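Tabletop collection passes 3,200 examples

The home objects group at Plasodis closed out December with 3263 recorded examples of picking up and moving small household items. Verna Ruiz-Ortega, who runs collection, had planned on 900 for the month and got there well before the holidays.

Each example is one short task done by a person using a hand-held gripper, with the camera on the tool recording as they go. Collectors work at ordinary tables and leave the usual clutter where it is. Boxes, cups, bags and leaflets all stay in the recording - the system has to learn to pick one item from among the others. 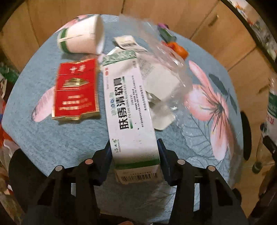

A medicine box held in the two-finger gripper, on a flowered tablecloth.

Mortimer Kapoor has been checking the recordings and set aside 122 of them, mostly for starting too late or ending before the item was let go. Those tasks will be repeated. He asks collectors to hold still for a moment at the start and end of each one.

Next up is Tadia, the set for soft and crumpled items. Plastic bags come first, at around 50 examples per table. Collectors who want a place on the schedule should write to Verna before picking up a tool.

Related items
Grotis gripper pads: when to replace them
Naming your recordings
Tadia set: list of items wanted

Contact the newsletter | © Plasodis | Back to top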